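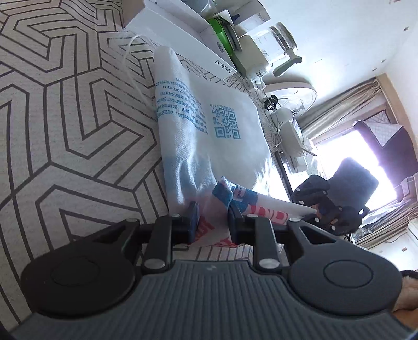 Re: Handgreifer und Weichverpackungen, wie läuft es bei euch in Brusow?

Von: Packerei Brusow
An: Liste Lager und Technik

Liebe Riet, liebe Mitlesende,

danke für deine Fragen, ich antworte gern ausführlich, ich komme nämlich gerade aus dem Aufnahmeraum und bin noch ganz im Thema! Die zerknitterte Plastiktüte mit der roten und blauen Schrift ist genau die Sorte Ware, an der Mulligan im Frühjahr jedes Mal gescheitert ist. Kartons konnte er von Anfang an. Tüten und Gewebesäcke haben keine Kante, die bleibt, wo sie ist, und wer nur mit Kartons rechnet, greift daneben.

Seit Juli machen wir es deshalb so, dass wir die Griffe selbst vormachen, mit dem Greifer in der Hand. Man drückt die beiden Finger in die Folie, bis sich eine Falte bildet, schließt langsam und hebt erst dann. Das klingt banal, aber erklär das mal jemandem am Schreibtisch! Unsere Leute aus der Packerei haben das seit Jahren in den Händen und mussten es zum ersten Mal so langsam tun, dass man es nachvollziehen kann. Ich habe selbst gemerkt, dass ich bei großen Säcken immer zuerst ein Ende flachstreiche. Das wusste ich vorher gar nicht.

Zu deinen Fragen der Reihe nach.

Wer macht die Aufnahmen?
Sechs Leute aus der Früh- und der Spätschicht, alle freiwillig gemeldet. Pro Schicht sind es höchstens zwei Stunden am Stück, danach geht man zurück an den Packplatz. Das war uns wichtig, denn der Handgreifer ist zwar nicht schwer, aber das Handgelenk meldet sich trotzdem. Die Zeit zählt voll als Arbeitszeit und wird in Ladico auf eine eigene Kostenstelle gebucht, damit sie nicht in der Packleistung fehlt. Bitte klärt das VOR dem Start, bei uns stand es im ersten Monat falsch drin und es gab zu Recht Ärger.

Wie viel braucht man?
Wir hatten 200 Durchgänge für Tüten und Säcke geplant. Nach dem Aussortieren blieben 165 übrig, mit denen wir weiterarbeiten. Beim Rest war entweder zu hastig gegriffen worden oder die Hand hat nachgeholfen. Das Aussortieren machen wir zu zweit am Bildschirm, und ich finde es den lehrreichsten Teil überhaupt, da wird richtig gefachsimpelt.

Was ändert sich für die Leute?
Am meisten am Boden. Das Bücken nach Säcken unterhalb der Kniehöhe soll Mulligan übernehmen, so steht es in der Vereinbarung mit der Leitung. Im Moment schafft er die leichten, bei den vollen bleibt ein Mensch dabei. Dafür ist eine Aufgabe dazugekommen, die es vorher nicht gab: Jemand muss entscheiden, welche Ware als Nächstes vorgemacht wird, und das entscheidet bei uns die Packerei selbst. Eine Kollegin, die seit Ewigkeiten Retouren macht, führt jetzt die Liste der schwierigen Stücke. Ganz oben stehen Säcke mit losen Schnüren und durchsichtige Beutel.

Was gefällt nicht?
Es gibt Kollegen, die nicht mitmachen wollen, weil sie sagen, sie lernen ihren Nachfolger an. Ich verstehe das und rede es auch nicht weg. In der Vereinbarung steht, dass aus den Aufnahmen keine Leistungswerte einzelner Personen gezogen werden und dass kein Packplatz wegen Mulligan gestrichen wird, solange sie läuft. Über die Verlängerung müssen wir noch verhandeln. Außerdem nervt das Umräumen, wir üben absichtlich nicht nur am aufgeräumten Tisch und müssen danach alles wieder an seinen Platz bringen.

Wenn ihr bei Detport anfangt, nehmt gleich die knitterigen Sachen dazu und hebt sie nicht für später auf. Und kommt gern vorbei, wir haben zwei Greifer, einer ist meistens frei!

Herzliche Grüße aus Brusow
Eure Packerei

----- Ursprüngliche Nachricht -----
Von: Riet Goossens
An: Liste Lager und Technik
Betreff: Handgreifer und Weichverpackungen, wie läuft es bei euch in Brusow?

Hallo zusammen,

bei uns bei Detport soll die Sackware als Nächstes dran sein, und ich soll für die Spätschicht etwas dazu aufschreiben. Ich weiß, dass Brusow schon mit den Handgreifern arbeitet. Wer macht bei euch die Aufnahmen, und wie wird die Zeit gebucht? Wie viele Durchgänge braucht man ungefähr? Und vor allem: Was hat sich für die Leute an den Packplätzen geändert, im Guten wie im Schlechten? Mich interessiert auch, was nicht klappt.

Danke und Gruß
Riet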